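Print this page | E-mail this page

Mistside Office – New Supervisor Readiness Check
Checked by Lorna Kinnear with Ross Farquharson

1. Job descriptions on file and signed
OK. Two still use the 2007 form. Replace by the next check.

2. Work schedules posted a week ahead
Partly. Posted on time for days – the night schedule went up late in April.

3. One-on-one meetings held monthly
Not met. Innes Geddes has notes for his own team only. Other supervisors talk to staff but write nothing down.

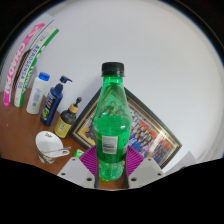
4. Written notes kept after each meeting
See item 3. A line or two is enough. Date it and keep it in the locked drawer.

5. Complaints answered in writing
OK. Both replies seen. The second should have gone to Finlay Dalgleish as well.

6. Training budget
OK. $1150 set aside, $760 spent. The rest must be used on the coaching course.

7. Break room and lockers
OK. Locker keys need a sign-out sheet.
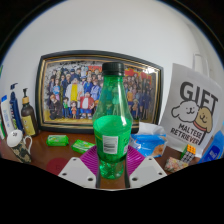
Green bottle with black screw cap

8. New hires told who to call when sick
Not met. Three people gave three different answers. Put the number on the schedule – extension 2229.

Items 3 and 8 to be fixed before the next check. Lorna to follow up.

Last updated: 31 July 2024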